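4. Laying out the table

This section covers the numbered boards, the loose pieces and the storage shelves. Read Section 3 (Unpacking) first. The layout applies to the Skondent table set with the standard shelving unit. For sets supplied with the Clirnlow narrow shelf, see Appendix B.

4.1 Before you start

The table must be level and at least 700 mm deep. Clear the work area of anything that is not used in the activity. Wipe the surface with a damp cloth and dry it. Do not use abrasive powder – it leaves a film that lets the boards slide.

CAUTION: If the table is next to a sink, turn the faucet off fully and dry the table edge on that side. Standing water will collect under the boards.

4.2 Placing the boards

1. Take the green board by its short ends. Do not lift it by the feet.
2. Check the number on the front face. Each layout card names the board it needs, and the numbers must match.
3. Turn the numbered face toward the seated user.
4. Lower the board until all of the feet touch the table. The top surface, with the shallow recesses, faces up.
5. Press down on each corner in turn. If the board rocks, look for crumbs or grit under the feet.
6. Leave 57 mm between the numbered face and the front edge of the table.
7. Lay the red-orange board flat, behind the green board and to its right. It may be partly hidden from the user's seat.

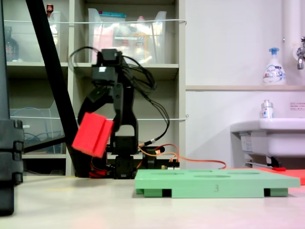

Fig. 4-1. Green board, number 3, with the red-orange board behind it.

NOTE: The gaps between the feet are open along the front edge. Small parts can roll into them. Lift the board to get a part out; do not push it through with a tool.

4.3 Placing the red piece

The red piece starts each activity to the left of the green board, unless the layout card says otherwise.

1. Stand the piece on end, with its ridges running up and down.
2. Keep it clear of the green board, so that it can be picked up without touching the board.
3. Return it to the same spot after each turn.

The start position can be marked with a small square of removable tape under the piece. Replace the tape when the edges lift. Do not mark the table with ink.
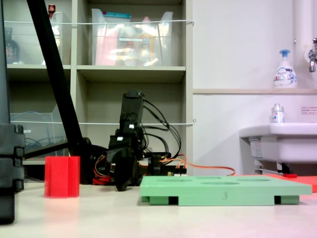
Raelene Tomoana

4.4 Shelves and bins

Keep the shelving unit behind the table. Supplies that are not part of the activity go in the clear plastic bins on the upper shelf.

1. Put tall packages at the back of the bin and short ones at the front, so that labels can be read through the side.
2. Load each bin to a maximum of 20 items.
3. Close bottles firmly before shelving them. Stand them upright in a cubby or a narrow container – never on their sides.
4. Heavy glass goes in the lower cubbies where there is space.

CAUTION: Do not stack one full bin on another. The upper shelf is not rated for the extra load.

4.5 Clearing away

Remove the loose pieces first, then the green board, then the red-orange board. Wash the green board by hand in warm water with a little dish soap, working a soft brush around the recesses. Dry it upside down with the feet up. Do not put it in a dishwasher.

Check the red piece for chips along the ridges. A chipped piece should be replaced; order part 169 from the spares list in Section 9.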